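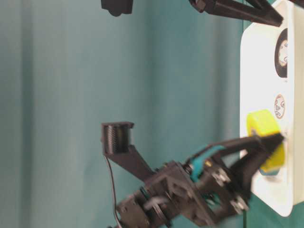 Why does the same record sound quieter on its second pressing? The lacquer for the second pressing was cut at a lower level, to leave more room between the grooves on a side that had been made three minutes longer.

Features > Sound > Vinyl

Last updated: April

Stuvthorpe, the second album by the drone trio Muneo, first appeared in an edition of 200 copies. It was cut loud. The opening piece begins with a bowed cymbal and a low organ note, and on the first pressing both arrive well above the surface noise. The trade-off comes near the label, where the groove passes under the stylus more slowly and the top end of the cymbal turns coarse.

For the repress, Gulov, the label, asked for 1000 copies and restored a passage that had been trimmed from the end of side one. A longer side needs either a narrower groove or a quieter one. Bass takes up the most width, and this is a record made largely of bass. The cutting engineer at Owusu lowered the overall level, left the organ alone and rolled off a little of the lowest rumble in the left and right channels, keeping it in the centre.

Heard one after the other at the same volume setting, the two pressings give a misleading result. The louder one seems wider and more detailed for the first minute or so, as louder things usually do. With the levels matched, most of that difference goes. What remains is at the ends of the side: the repress has a cleaner cymbal in its closing minutes, and the first pressing has a firmer attack on the opening note.

Surface noise is the real cost. The long fade in the middle of side two drops almost to nothing, and on the repress the crackle is audible over it for longer. Cleaning helps with dust but does nothing for noise pressed into the vinyl.

The download uses the same mix with no groove to limit it, and its low end is fuller than either record. It also runs the whole piece without a break, where the vinyl has to fade out and start again on the other side. Listeners who bought the first pressing have the shorter edit only. The restored passage is a slow descent on the organ with the cymbal gone, and it changes how the side ends: the earlier cut stopped on a held chord, and the full version lets that chord fall apart.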